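Swapped the Vastanari fingers for the Plomovow set on Saturday, so a few tips while I remember them!

- Bundle cords before the arm ever sees them. Loose coils slide right out of slim fingertips.
- Clip your cloth to the far edge of the table – a wrinkle will throw off a low grab.
- Fold box lids all the way back. I lost 12 grabs to one floppy flap.
- Start slow. I run both sets at 18 percent speed.

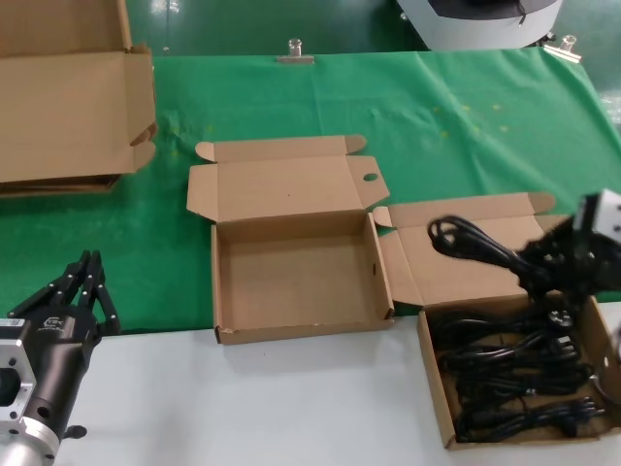 The Plomovows want a lighter squeeze, by the way. I'm at 46 on the Skeltell controller and still fiddling with it.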